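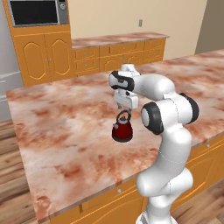
Section 2 sets the handling rules for carried objects in the Gremevero kitchen task set. The rules apply to every simulated run, whether the arm is driven by an operator or by a trained policy, and they are written so that a program accepted in simulation can move to the Juntunen test cell without a second rule set. A carried object is any object whose weight is taken by the gripper alone. A kettle held by its top handle, clear of the countertop, is a carried object, and the full section applies to it until it has been set down and released.

Print this page | E-mail this page
Posted 8 March 2024 by Gasirness Documentation Desk

2.1 Before the run

1. Load the kitchen model and let it settle. Wait until the status line reads READY.

2. Check that the arm base is in its assigned position. If the base has been moved by hand, save the new position under a new name. Do not overwrite the delivered layout.

3. Open the Limits panel and load the profile named CARRY. The profile holds the speed cap, the clearance height and the grip force window.

4. Set the clearance height to 200 mm. Clearance is measured from the lowest point of the carried object to the highest point of the surface under it, including anything standing on that surface.

5. Set the run length to 3000 control steps. Shorter runs are allowed for practice. They are not accepted as evidence.

6. Confirm that contact logging is on for the gripper fingers, the wrist and the upper link.

NOTE – The CARRY profile is reset to factory values each time the kitchen model is changed. Repeat steps 3 to 5 after any change of layout.

2.2 Picking up

1. Approach from above when the object has a top handle. Keep the fingers open until the wrist has stopped.

2. Close on the handle only. Contact between a finger and a lid, spout or knob is a logged fault.

3. Hold for one full second after closing. The grip force must stay inside the window during the hold.

4. Lift straight up to the clearance height before any sideways motion.

CAUTION – A looped handle can turn in the fingers when the arm speeds up. If the object tilts beyond the limit in the profile, stop, lower it and grip again. Do not correct the tilt with a fast wrist move.

2.3 Carrying across counters and sinks

Surfaces in the kitchen are treated as zones. Each zone has its own height value, and the controller uses the highest value of any zone the object touches in plan view. A sink counts as one zone with the height of its rim, even when the object is over a basin and the floor of the basin is much lower.
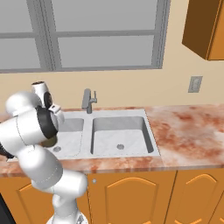

1. Enter the sink zone at the full clearance height. The faucet is a fixed obstacle and has a keep-out volume that includes the whole range of its lever.

2. Do not lower a carried object into a basin unless the task file names that basin as the target. Where a sink has two basins, the task file must state left or right as seen from the arm base.

3. Keep the elbow and upper link outside the window keep-out. The controller checks the gripper path first and the links second, so a path shown in green may still be refused.

4. If a path is refused, add a via point above the open counter and plan again. Do not turn off link checking.

5. When releasing into a basin, stop at the release height, wait for the contact signal, then open the fingers.

NOTE – Fault 209 means that a link has entered a keep-out volume while the gripper was still inside its own limits. It is the most common fault during sink work and is cleared from the Limits panel. Record it in the run log before clearing it.

2.4 Wrist view checks

The wrist view is used to confirm the grip. It may not be used alone to judge height above a surface. Looking straight down, an object a short distance above the counter and an object resting on it appear almost 200 mm apart at most in the readings of an untrained operator, and errors in both directions have been logged.

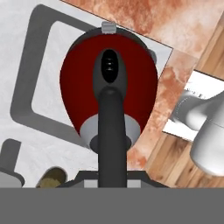
1. Check that the handle lies between the two finger pads and that the pads are at equal depth.

2. Check that no other object on the surface lies between a finger and the handle.

3. Compare the height reading on the status line with the zone value. If they disagree, the status line governs – the view is supporting evidence.

4. Save one wrist view at grip, one during carry and one at release. File names follow the Valano naming sheet.

CAUTION – Dark handles against dark gripper parts are hard to separate in the wrist view. Raise the view contrast before the check. Do not change the lighting of the kitchen model, as this makes the run invalid for comparison.

2.5 Setting down and closing the run

1. Move above the target zone at the clearance height. Stop all sideways motion.

2. Lower at the set-down speed in the CARRY profile.

3. Open the fingers only after stable contact has been shown for one full second.

4. Raise the gripper straight up until it is free of the handle, then return to the rest position.

5. Export the run log. A log with an uncleared fault cannot be exported.

A run is accepted when the log contains no finger faults, no more than one cleared link fault, and all three saved views. Runs that end by time-out are kept on file and marked NOT ACCEPTED. For the transfer of accepted programs to the Juntunen cell, go to Section 3.

This site uses cookies to remember your language and manual version. By continuing to browse you agree to their use. Accept | Settings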